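# Robot arm on the kit packing bench, three months in

**packing_pam** wrote:

We've had ours at the Dorbridge site since early summer and I've been meaning to write something up for the people on here who keep asking whether they should be worried. Get a cup of tea, because I do go on a bit.

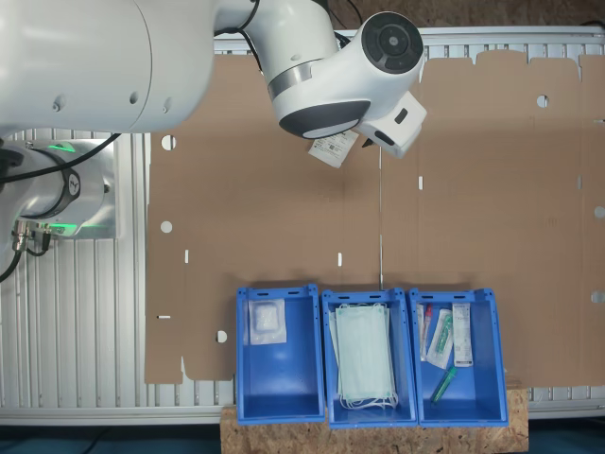

For those who don't know us, we pack medical kits at Flultia. Masks, dressings, the small fiddly bits that go in with them, all sorted into bins and then boxed. I've done it for years and I could do it half asleep (on the early shift I sometimes have!). The arm now does the picking and placing on two of our benches, and the rest of us fill, check, sign off and sort out whatever it can't manage. On a decent day one bench gets through 119 kits on a shift. We used to be proud of 88 by hand, and we'd have sore wrists to show for it.

What has changed most for me is the talking. It used to be four of us round a bench, chatting all day, hands going on their own. Now I look after a bench by myself and my nearest neighbour is over by the tape machine. I do miss it, and I've told my manager so. On the other hand my thumb joints haven't felt this good in ages, and I go home with enough left in me to do the garden.

Nobody was let go, I should say that straight away. Two people moved across to goods-in and both say they like it, though one of them says it with a bit of a face.

---

**nightshift_norm** wrote:

Lovely write-up Pam, thank you. I'm going to be the grump though. "Nobody was let go" is what we were told at my old place as well, and it was true, right up until people left on their own and weren't replaced. Have they taken anybody new on since it went in?

---

**packing_pam** wrote:

Fair question, Norm, and no, they haven't. There's the usual talk of extra hands in December when the winter orders come through, and I'll believe that when I see somebody in the canteen I don't recognise.

---

**cogs_and_tea** wrote:

I'm on the other side of this, I look after the machines at a different firm, so take me with as much salt as you like. I think the one-person bench is the mistake. You don't need to split people up just because the arm has its own spot. We turned ours so that two benches face each other with the operators in the middle, and the mood picked up within the week. It cost us a Saturday morning and some new floor tape. Pam, do ask them, it really isn't a big job.

How does it get on with the thin packets? Ours was forever dropping anything flat and slippery when we started, and it took a lot of patience and a change of fingertips before it settled down.

---

**packing_pam** wrote:

Oh I like that idea of facing each other, I'm going to bring it up at the Monday meeting!

Thin packets are a mixed bag. Paper ones are mostly all right. Anything shiny it will sometimes pick up at a funny angle and then I have to put it straight, and if two are stuck together it hasn't a clue, so I fan them out beforehand. I never had to do that when it was just me, my fingers simply knew. So there's a new little job that didn't exist before, and it isn't on anybody's sheet, which makes it look as though I'm standing about.

---

**hattie_on_days** wrote:

Get that written down, Pam!! We had exactly this with the Younis line. All the fanning and straightening and topping up bins was "not real work" until one of our girls went on holiday and the whole thing kept stopping. After that it went into the job description and we got a small rise for it. Keep a notebook for a fortnight, every time you step in, and hand it over with a smile.

---

**nightshift_norm** wrote:

Hattie's right and I'd go further, get the rep in the room when you hand it over. I don't agree with cogs that it's down to where the benches sit. You can turn them any way you please, you've still got fewer people doing more kits for the same money, and 119 against 88 is a lot of kits. Where's that going?

---

**cogs_and_tea** wrote:

I'm not saying the layout fixes the pay, Norm. Those are two different arguments and I'd back you on the second one. I'm only saying a lonely shift is a thing you can put right by next week, and the money will take longer.

---

**hiltano_lad** wrote:

New here, hello all. We're getting one at Hiltano and I'm down for the training, which is how I found this thread. Is it hard to learn? I'm not great with screens and I don't want to be the one holding everyone up.

---

**packing_pam** wrote:

Hello and welcome! No, love, it isn't hard. I'm hopeless with my own phone and I was fine after a few days. Ask them to let you practise stopping it and starting it again until you're bored of it, then the rest comes along quite nicely. And sit with a friend at break.

I've bought the notebook, Hattie. Two pages in already.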